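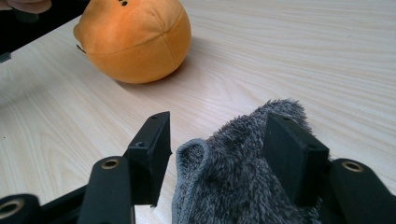

Ticket: Landmark import flips left and right on lizard skulls
Status: Reopened
Priority: High
Product: Ravance, landmark module
Site: Gendimton herpetology and paleo collections
Opened: 2018-09-27

Problem
Importing landmark files into Ravance. 76 skulls, mostly modern horned lizards plus the fossil jaws and frontals from the Nông quarry. Loads without errors. But on 11 of them the left and right horn points are swapped. Midline points fine. Asymmetry numbers are garbage as a result, and I have a chapter draft that uses them.

Expected
Points 14 to 21 on the left squamosal horns, 22 to 29 on the right. Same as in the files.

Got
Other way round on the 11. Rest OK.

Tried so far
Restarted, obviously.
Re-exported the files from the old laptop. Same 11.
Opened a bad one in a text editor. Coordinates look right, order looks right. No stray commas.
Deleted the project and built a new one. Same 11.
Imported one bad skull alone — comes in correct!! Imported it again with the rest, flipped.
Changed smoothing from 1,000 passes to none. No effect, didnt expect one.

Update 1
Support asked if the scans are mirrored. Checked against the actual skulls in the drawer. They are not. Broken horn tip on the left in the drawer, broken horn tip on the left in the mesh. It's only the points that move.

Update 2
Got a pattern maybe. All 11 bad ones were scanned upside down, palate up. The good ones are palate down, except the Nông pieces, which were scanned every which way and come in fine. So not just orientation. The Nông pieces have no paired points though, they're all one side only. Would fit.
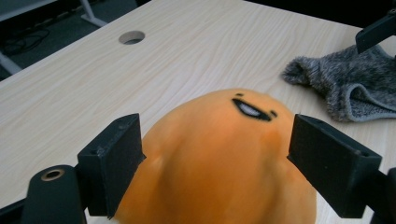 Reply to support's question about why the preview looked normal: the alignment check in Ravance only compares overall shape, and a skull is close enough to symmetric that swapped sides pass. Same thing would happen with the orange plush. Two tiny eye marks, one either side of the open mouth, swap the labels on them and the face still smiles at you. Outline doesn't change, only the names on the points are wrong. So please stop sending me the fit score, it's good for all 76 and tells us nothing here.

Update 3
Turned off "auto-orient batch" under import settings. Re-ran everything. All paired points where they should be. Took 58 minutes on the Andside server, no idea why so slow, separate ticket if it keeps up.

Update 4
Closed it too early, sorry. Setting turns itself back on when the project is opened from Andside. Saved locally it stays off. Reopening for that.

Workaround for now
Work from a local copy. Auto-orient off before import, check it agian after. Spot check one palate-up skull by hand, point 14 should be on the animal's left.

Still need from support
Does the swap get written into the saved landmark file or only shown on screen? I have three older projects from May that went through the same import and need to know if I'm redoing those.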